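Zusmont, 22/06/2023

What changed when Bench 2 stopped being my bench

I have worked at Drurosel for long enough to have done the reset job by hand. Reset means putting the objects on a test table back into a known arrangement between trials. Before the spring, a person stood at Bench 2 and did both halves of the work: guiding the arm through a kitchen task, then clearing up after it. A full shift came to 40 trials if the network behaved.

Now the arm runs trials from a queue. The scheduling software is called Zadix and we license it by the bench. It picks the next task, checks that the workspace is clear of hands, runs the motion and writes the log. A person is called when a trial ends in a state the software can't classify.
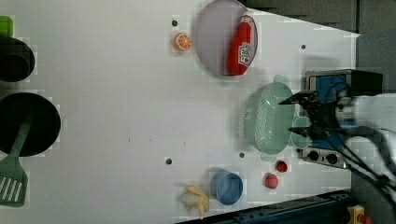 Bench 2, gripper at the colander.

The colander is the object that generates most of our calls. It has handles at opposite ends, and the planner treats them as equally good. They are equally good until something else stands next to one of them. Then the planner scores a grasp it can't reach, retries, and times out at 2000 milliseconds. We have a rule for this now, which is to lower the score of any handle with a neighbor inside the finger clearance. The rule took an afternoon to write. Agreeing on who was allowed to change the scoring table took most of a month.

That second part is what I wanted to write down. When the work was manual, the knowledge of how to do it sat with whoever had the shift. If you thought the pan should go further left, you moved it further left. Under the queue, layout is a file with an owner, and changing it means a request and a review. The layouts are more consistent. They are also slower to fix, and the operators who notice a problem first are two steps away from the person who can edit the file.

The numbers for the last full cycle: 297 trials queued, 253 closed without a call. The remaining 44 went to a human, and those took up nearly all of the human time. Staffing was planned on the average trial, so the plan was wrong from the first week. A shift now consists of long stretches of reading logs, broken by a few minutes of real diagnosis under some time pressure. It is a different job from the one people were hired for, and the pay grade has not been looked at.
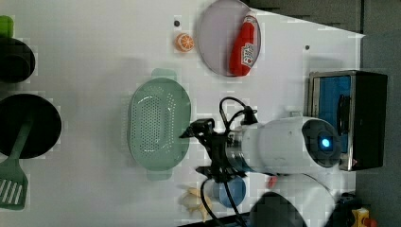

Abla Mansour read a draft of this and wrote back that I was being too kind to the old arrangement. Her shoulders hurt every evening when she did resets by hand, she said, and she would take a slow review process over that any day. What she does want is edit rights on the layout file during her own shift, with the review done afterward.

I think she is right on both counts. Zadix already supports temporary edits with an expiration time. We left the feature off because the integration firm, Zein, shipped it off by default and it was never raised again.

Training is the other gap. The course covers stopping the arm, restarting it and filling in the call form. It does not cover how to read a grasp score, so new operators can report that a trial failed and have no way to say why. The forms come back with "did not pick up" in the cause field. I have started sitting with each new person for an hour and going through old logs, starting with crowded placements such as a mug standing close to the oven door, where the approach angle matters more than the grip.

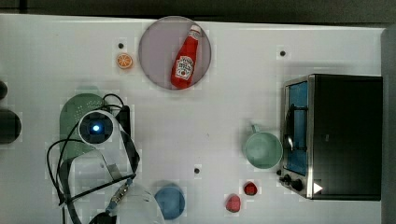 Changes planned for July

Temporary layout edits get switched on for Bench 2 only, limited to the shift operator and expiring at handover. Every edit is logged with a one-line reason.

The call form gets a grasp score field, filled in automatically, plus a free text box that is allowed to be empty.

Log reading goes into the course as a half day. I am writing the material and would welcome annotated logs from anyone on the late shift.

The pay grade question has gone to the operations manager in writing. I'll post the reply when there is one.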